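Notebook – Drakmont folding kit, trial unit
June, second entry

Picked up at 9:40 where Amedeo left off. Kit is the two-arm garment package from Drakmont, sold through Diltell, on loan to us until the end of the month. Quote is 3,000 for the grippers, wrist cameras and the folding software, plus 886 a year for updates. Arms not included. Natalina wants a yes or no before the loan runs out.

Setup notes so I don't have to look them up again:
– Wrist camera exposure locked at the kit default. Auto drifted whenever a saturated color came into view.
– Grip force at 36 on their scale (the scale has no units, I asked Diltell and am waiting).
– Padded gray surface kept from the Kurora trial. The manual asks for a "matte, compliant work surface" and this qualifies.
– Software restarted once before lunch after the left arm lost its home position. Log saved under Drakmont/restart.

Ran the short-sleeve routine. The routine wants the shirt flat with the sleeves out, then takes a sleeve by the end and straightens it before any fold. Sleeve detection is better than I expected on two-color shirts. On plain dark shirts it asks for manual confirmation nearly every time, and the confirm dialog is buried two menus down. Amedeo has a shortcut for it taped to the monitor.

Finger shape is a real improvement over the Sabatier set we had in the spring. Those were too blunt to get under a single layer. The Drakmont fingers are long and taper toward the tip, and on the pad they can come in low.

Red shirt with white sleeves, left sleeve in the grip, then a wrist view with the fingers apart:
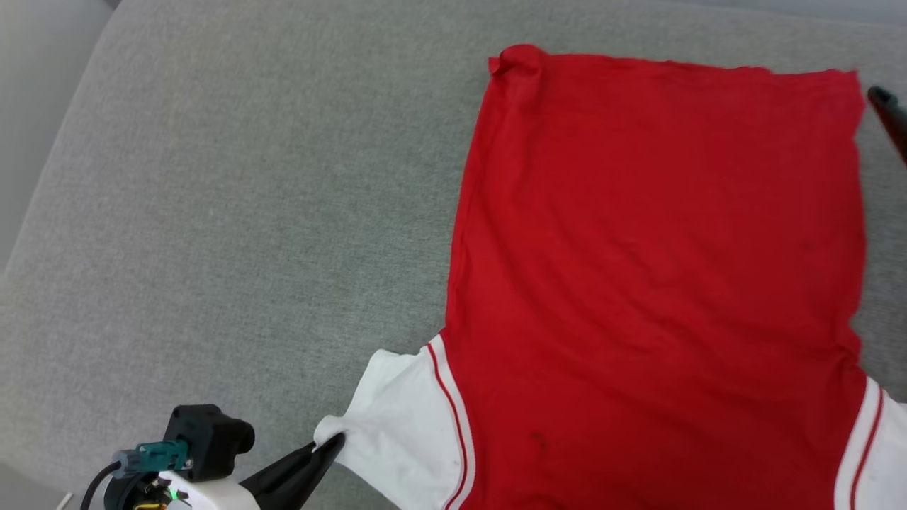
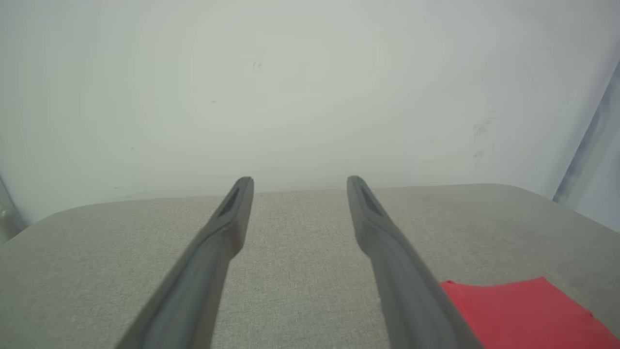

Spare fingers are sold in pairs only, and lead time from Diltell is 11 working days. I'd want one pair on the shelf before we commit to anything.

Open questions for Natalina Dal Bello:
– Does the 886 cover both arms or is it per arm? The quote reads either way.
– Can we keep the trial calibration file if we buy, or do we start over?
– Who pays return shipping if we say no?

Leaning yes on the grippers, undecided on the software. Amedeo to run the long-sleeve routine tomorrow with the same force setting so we can compare logs.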